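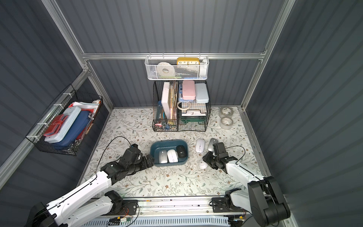
Rent went up 20 per cent in September, says the owner of Menon, and no, she didn't see it coming. She has run the stationery shop on Marel Street for years. Small place, long hours, bad coffee.

We talked at 7 am, before the shutters. She kept working.

"School lists pay for winter," she said. "After that it's birthday cards and the odd ream of paper." This year she packed 154 school orders, up from 100. Most of the labelling got done at home, at night – kids asleep, radio on.

Pens? Still the favourite. "People want to try them first. You cant do that online."

She's dropped one supplier, Prorkumus, over late deliveries. Won't say much more. "They know what they did."

And the colour of the new shopfront, which the neighbours have opinions about? "It's green. They'll live."

The lease is up again next year. She hasn't decided. Monday she's shut, for stocktake, and then teh Christmas cards come in.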